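# Setting the Table at Kildale

The dining room at Kildale seats 76 residents at small round tables, and each of those tables is laid by hand before every meal. The work falls to the household team, led by Ghassan Mansour, who joined the residence in December and has since revised much of the daily routine.

His first concern was the drawer. Cutlery and chopsticks had been stored together there for years, and an inventory recorded 605 separate pieces, many without a partner. Wooden chopsticks presented the greatest difficulty. Sets bought at different times vary in length, colour and finish, and a pair that does not match is awkward to hold.

The residence now keeps its chopsticks upright, in holders that stand on the table itself. Mr Mansour considered several designs, among them one from Sovine, before settling on open compartments that allow air to reach the wood. Chopsticks are washed by hand, dried with a cloth and laid out side by side - tips together - so that like may be placed with like.
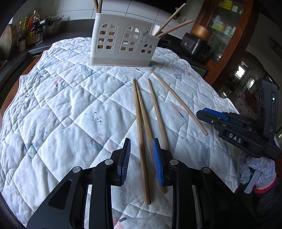
Sorting is carried out on a quilted cloth, as the padding keeps the sticks from rolling and protects the tabletop beneath. Faceted chopsticks are paired first, being the easier to recognise by touch. Smooth ones follow, and any stick that is split or rough at the tip is withdrawn.

Residents are invited to take part. The Thursday group, which meets in the Fulla Room, has 18 members, several of whom prefer this task to the folding of napkins. Replacement chopsticks are ordered twice a year through Abou Jaoude, the residence's regular supplier of tableware.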